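Search the library Search Clear

Why Does Your Sweater Have Ribs?

Reading time: 4 minutes

Your sweater has ribs. So do you, but yours are made of bone and you were not charged extra for them.

A sweater's ribs are the raised lines you can feel when you run a thumbnail across the cuff. Zip, zip, zip. Some sweaters have them only at the wrists and the bottom edge. Others have them all over, like a plowed field with armholes.

To see where they come from, you need to know one thing about knitting, and it is a bit embarrassing for the sweater. The whole garment is made of loops. One loop is pulled through another loop, and that one holds the next, and so on until somebody has a sleeve. In the simplest kind, there is no glue inside and no frame. You are going to school in a very organized tangle.

A loop can be pulled through from the back to the front, or from the front to the back. Knitters call the first one a knit stitch and the second one a purl stitch. On the side you are looking at, a knit stitch looks like a little V, and a purl stitch looks like a little bump. Stack all the Vs in one column and all the bumps in the next, and the V columns push forward while the bump columns sink back. There are your ribs.

Why bother? Try this. Take a sheet of paper and pull on both ends. Very boring. Now fold it back and forth like a fan and pull again. The fan gets wider and wider before it goes flat. Ribbed knitting does the same, and then it does what the paper can't be bothered to do, and springs back. This is why a ribbed cuff will go over your whole fist and still grip your wrist a second later.

The factory in Giltside where I went to ask nosy questions has a knitting machine with 1760 needles. Cirilo Ochoa looks after it. I asked him what happens if one needle breaks.

"You get a ladder," he said.

A ladder is a long gap running up the fabric where the loops have let go of each other. He showed me one. It was taller than I am.

Now, buttons. Knitting stretches, and buttons hate that. Sew a heavy metal button straight onto stretchy ribs and the button droops, the hole gapes, and your sweater looks tired by lunchtime. So makers often add a strip of firmer cloth down the front, called a button band or a placket. It doesn't stretch much and it has no sense of humor. The buttons sit on that, and the ribs on both sides can do as they please.

Pockets get flaps for a similar reason, except that some flaps are big fat liars. Lift one up and look. If there is a pocket, good. If there's just more sweater, you have met a decoration. Damián Ponce, who cuts patterns upstairs, has a cardigan with two flaps and no pockets, and he carries his keys in his hand.

Things to try at home: put a ruler next to your cuff and measure it, then stretch it gently and measure again. Mine went from 12 centimeters to a good deal more than I expected, and then I dropped the ruler. When you're done, lay the sweater flat on a bed and leave it there. Don't hang it on a hook. All those loops will start sliding toward the floor, and by October you'll own a dress.
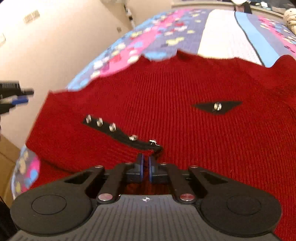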